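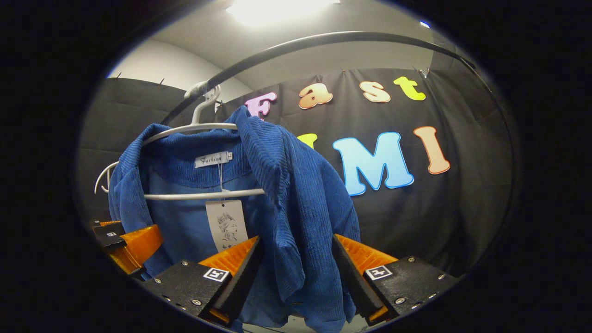 3. What the neighbors call spring

I came to this part of the study with a plan, and the plan lasted until April. The idea was simple enough. Vy Dương and I would walk the creek path in Sondbridge with a notebook, write down the first open leaf on every tree we had tagged, and then set those dates beside the ones people carry around in their heads. We had 125 tagged trees, mostly maples and lindens with a few old pears along the back fence of the community garden, and I assumed the trees would be the hard part. They were lovely. People were the hard part!

Ask someone when spring starts and you get the calendar answer first, nearly always, said in a slightly schoolroom voice. Wait a little and you get the second answer, the one they live by. For Kam-wah Chien, who has gardened on the slope below Masach for longer than I've been able to spell phenology, it's the morning the soil stops sticking to the trowel. For a woman two plots over it's the smell of the creek. One man told me spring was when his wife made him take the storm windows down, and I wrote that in the notebook too (it matched the pear blossom pretty well, as it happens, so don't laugh).

We ended up with over 200 of these personal markers once Nesma Belhaj had gone through the transcripts and thrown out the repeats. Sorting them took most of a month. Some were about plants, plenty were about birds or frogs, and a big untidy pile was about weather you feel on your skin - the first wind that doesn't hurt, the first rain that smells like dirt. I'd have left that pile out if it had been up to me. Nesma wanted it in, and she was right, for reasons I'll get to.

3.1 Early spring and the other early spring

The trees gave us a clean split, and I want to lay it out before I complicate it. In the low ground by the Cistedar, leaves opened late and then all in a rush. Cold air drains down there at night and sits. Up toward Masach, on the stony part, the same kinds of trees started earlier and dawdled, a branch here and a branch there, with some buds still shut while their neighbors had leaves the size of a mouse's ear. If you only wrote down first leaf, the hill won easily. If you wrote down full leaf, the gap nearly closed.

So which one is spring? I went back and forth on this and wore out everybody's patience. Volker Voß, who ran the soil thermometers for us, thinks the question is silly and that we should just report both. We do report both. Still, I notice that the people who live on the hill talk about spring as a long stretch, something you wade into, and the people who live by the creek talk about it as a day. One of them told me, "You go in for lunch and it's green." I can't think of a better summary of our low-ground data.

This is where a fixed four-season year starts to pinch. It was built for keeping accounts and planning school terms, as far as I can tell, and it does that fine. It has nothing to say about the muddy stretch after the snow goes and before anything opens, which every single gardener we talked to treated as its own time of year with its own chores. They prune in it. They fix gates in it. Several have a private name for it, and I've promised not to print the rude ones.

3.2 Wind, and the skin-and-hair pile

Now for Nesma's pile. When we set the weather markers beside the thermometer record they looked like noise, and I was ready to say so. Then Ebuka Haruna dug out the wind readings, which we'd been collecting all along without doing much with them, and loaded the lot into Wada (our plotting script - it's cranky, but it's ours). The markers bunched up. People's "first real spring day" tended to fall on a calm afternoon that followed a blowy spell, even when the blowy spell had been warmer.
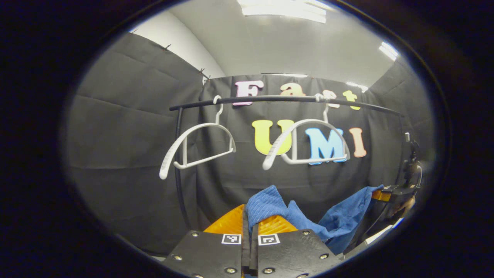

102

Figure 2. Blue terry-cloth towel, one end pinched in a gripper.

I find this very satisfying, maybe more than I should. A calm day after wind feels like an arrival. You stand up straighter. And the trees seem to care about it a lot less than we do: bud opening followed the soil warmth, with a lag, and took hardly any notice of the wind at all. So we have two clocks in one valley. One runs on warm dirt and the other runs on whether your hat stays on.

I should be careful here. We only have 2 springs of wind data, and the second was a strange one, with a warm spell early on and then a long gray sulk. The mast also stood in a sheltered spot for part of the first year, until Volker moved it. Ebuka has tried leaving those weeks out and the bunching is still there, only fainter. I'd call it a pattern worth chasing and leave it at that for now.

3.3 A word on naming

Kam-wah asked me, fairly pointedly, whether we were going to invent seasons and hand them out like candy. I'd been tempted. There's a real pull toward a tidy new wheel of the year with catchy names on it, and people do love to argue about it, so it's a great way to get a conversation going. My trouble is that the hill and the creek would need different wheels. A name that fits the mud time by the Cistedar lands in the middle of first blossom up at Masach, and then you're back to telling folks their own yard has the date wrong.

What we did instead was keep the gardeners' phrases as they were and tie each one to whatever it seemed to track: soil, leaf, bird, wind. The full list is in the appendix, lightly cleaned. Some of the phrases tie to nothing I can measure. One of them is simply "when the light gets long in the kitchen," and Vy thinks it depends on a particular neighbor's hedge, which got cut back hard in our second year. We've left it on the list with a blank beside it, and she's going to check the hedge again next April.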